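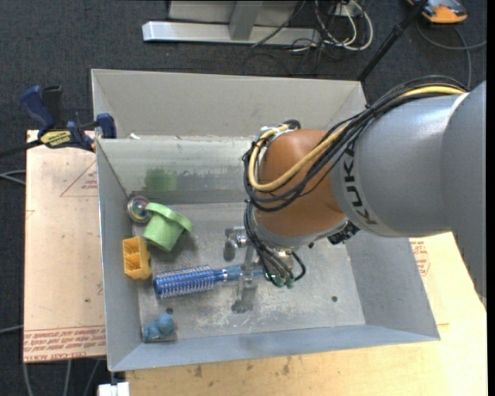

Questions about small household things

Madarer Reuse Shop, last changed on 9 June 2025

What do you mean by "small things"?
Everything that one can hold in one hand and that does not need a plug. Hairbrushes, cups, bath toys, plastic boxes, lids, building blocks, soap dishes, wooden spoons. Larger items such as chairs and lamps have their own page, and clothes go to our second shop in Fikley.

Do I have to sort the things before I bring them?
No, but it helps us if the things for children are in a separate bag. Please do not tie the bag with tape, a simple knot is enough. We open everything on the sorting table anyway.

Do you really accept used hairbrushes?
Yes, if they are clean and the bristles are not broken or melted. A round brush with a solid handle is asked for quite often, mostly by students who have just moved here. Please take out all the hair before you come. We wash the brushes again ourselves, but we cannot spend a whole morning with a pair of tweezers.

How should I clean a hairbrush at home?
First pull the hair out with a comb or with the end of a thin pencil. Then put the head into warm water with a little shampoo for ten minutes – only the head, if the handle is made of wood. Rub between the rows with an old toothbrush, rinse it, and let it dry with the bristles down on a towel. Brushes with a cushion under the bristles should not lie in water at all, a damp cloth must do there.

Which toys can you not take?
Soft rubber toys which have become sticky. Also toys with a hole in the bottom that have black spots inside. You can check this when you press the toy under warm water and look at what comes out. Toys with small batteries are not possible for us either. All other rubber and plastic toys are welcome, also without their box and also when the colour is a little faded.

I have only one part of a set. Is it still useful?
Often yes. Single building blocks and single plastic cups are collected until we have enough for a mixed bag. A lid without its pot is more difficult. We keep lids for 60 days and after this they go to recycling.

Why are the things lying in metal bins and not on shelves?
Small round things roll off a shelf. In a bin they stay where they are, and children can look inside without pulling something down. The metal floor of a bin gets scratches very quickly but it is easy to wipe, and nothing sticks to it. We had baskets in the old rooms in Rieger Street and the sand from the beach toys was in every corner of them.

May I look through the bins myself?
Of course. Please put things back in the same bin and lay glass and china on the table beside it. If you find something broken, give it to the desk.

How much does a small thing cost?
Most pieces have a yellow or a green sticker. Yellow is 40 cents, green is 3 euros. Things without a sticker are also 40 cents, even if you think that they are worth more. A mixed bag of blocks has its price written on the bag.

Can you reserve something for me?
Not for small things, I am sorry. We tried it with a list and it took more time than the selling.

I brought something by mistake. Can I have it back?
If it is still in the shop, yes, and you do not pay. Please write to us as soon as you notice it and describe the thing well: the colour, the size, any mark or scratch. "A blue brush" is unfortunately not enough, but "a blue round brush with pale bristles" is already much better.

How many bags can I bring at one time?
Three carrier bags for each household and each visit. If you are clearing a whole flat, please ask for an appointment. In October we are closed for two weeks for the yearly counting and we can accept nothing during this time, also not in front of the door.

What happens with the things that nobody buys?
After some weeks they go to the Jarkik craft room, where school groups use them for building and painting. Bright plastic pieces and shiny lids are the first to go. What is left after that is divided into metal, plastic and the rest.

How do I reach the shop?
Bus 57 stops in front of the yard. The entrance is on the left side, behind the bicycle stands – please ring if the door is closed, it is heavy and it often looks locked when it is open.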